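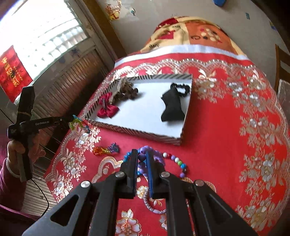 Clasificación de adornos para el pelo, 10/9/24

Mesa redonda con el mantel rojo de flores. Los dos lazos, el rojo de satén y el negro con elástico, están en la bandeja blanca, junto con las bolitas marrones. Fuera quedan las cuentas moradas y la pulsera de colores.

Pendiente: medir el cordón blanco y rosa. Mirjam anotó 133 piezas en la caja Hosska, yo creo que son más de 133. Preguntar a Tin-yau por las 2 bolsas de Mandar.

Usamos cookies para mejorar su visita. Aceptar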